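Spent most of today at the Rendance open day over in Rorbridge, and I have so much to say that you're getting a thread, sorry in advance! Went in for an hour, stayed till they started stacking the chairs.

The part I'd been looking forward to was the home demo. Esther Kinyua ran it and she was so patient with all of us (I counted myself among the worst offenders for questions). She talked about tidying up in bedrooms and why low furniture gives them more trouble than kitchens ever did.

They put the wrist camera up on a big screen so even those of us in the back could follow along, and I got completely sucked in. You find yourself leaning sideways in your chair as if it would help. 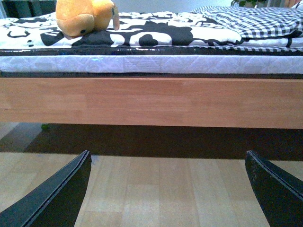

The wrist view, gripper fingers open, bed dead ahead. Spot the little green thing in the shadow!

I also fell hard for the orange plush up on the bed. My niece would have walked off with it — and I'm not sure I'd have stopped her.

Esther said the group has been at this since January and the software side is called Pustach, which I misheard as "pistachio" for a good 30 minutes. She was very kind about it.

If they do another one, go! Wear comfy shoes, bring a snack, and ask about the beds. Coffee was decent too.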